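The Bowl at the End of the Day

Faustine Caron does her dishes and her trays in the same order every evening, and she has done it that way for two years. Plates first, then glasses, then whatever came off the worktable.

The worktable is the slow part. Color dries in corners, and a tray left overnight can take twice as long to clean. Caron learned this the hard way in April, when she spent most of a Sunday scraping a tray she had bought at Kneath, the hardware store down the hill in Cullisach.

Her method now is plain. She uses a wide bowl, a sponge and very little water. The sponge gets pressed out against the side before it touches anything, and the first pass is only meant to loosen the residue. She works from the rim inward -- corners last -- and changes the water when it gets too cloudy to help.
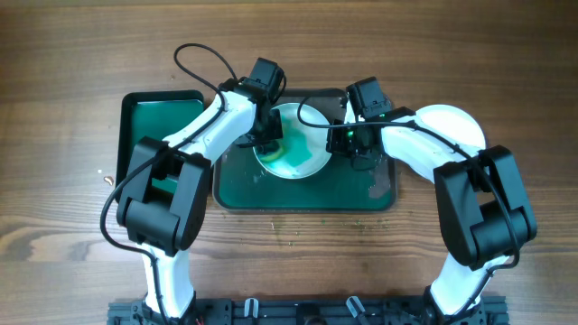

Mererid Price disagrees about the sponge. A sponge holds too much color, she wrote after an earlier piece on cleanup, and by the second tray it is putting back what it took off. She uses cotton rags and washes them on their own.

Caron has tried rags and went back. She keeps one sponge for greens and blues and another for everything else, and throws both out when they start to crumble.

The tabletop gets wiped last. Small flecks travel farther than people expect, and wood grain holds on to them. She goes along the grain with a damp cloth, then a dry one -- and leaves the trays standing on edge by the sink until morning.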